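Plillside Documentary Season: Frequently Asked Questions

The Plillside Documentary Season is presented by the Lundale Film Society. Please read the answers on this page before contacting the box office.

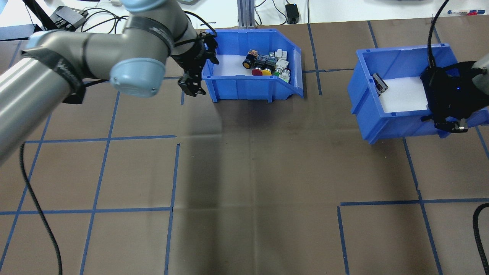
What is being shown this year?

The season consists of five feature-length documentaries and one series, The Effiong Letters, which is presented complete over two evenings. The series concerns a disputed will and the trial that followed. All titles are listed in the printed programme and on the Programme page.

Do I need to have seen the first part of The Effiong Letters to attend the second?

It is strongly recommended. The second evening begins without a recap, and the verdict is discussed in its opening minutes. Tickets may be bought for either evening separately.

Where do screenings take place?

All screenings are held in the Emov Hall, Plillside, which seats 405. Seats in the stalls are numbered. Seats in the balcony are not, and holders of balcony tickets may sit where they wish.

Is there an age restriction?

No person under 16 will be admitted to The Effiong Letters, whether or not accompanied by an adult. Proof of age may be requested at the door. Restrictions for the other films are given beside each title in the programme.

Do the films contain distressing material?

Several do. The Effiong Letters includes recordings of emergency calls and photographs shown in court. Content notes for every title are available from the box office on request.

When do tickets go on sale?

Members of the Society may book from August 17, 2019. Remaining tickets are released to the public once the members' booking period has closed. The season itself runs throughout October.

Can I exchange or return a ticket?

Tickets may be exchanged for another screening up to 2 days beforehand, subject to availability. Refunds are given only where a screening is cancelled.

Will latecomers be admitted?

Latecomers will be shown to the balcony at the discretion of front-of-house staff. A numbered seat cannot be guaranteed after the film has begun.

Are subtitled screenings available?

Subtitled screenings are marked with the letter S in the programme. A hearing loop operates in the stalls only.

Will the films be available to watch at home?

The Society holds rights for public screening only and is unable to supply copies or links. Enquiries about home viewing should be sent to the distributor named in the programme entry.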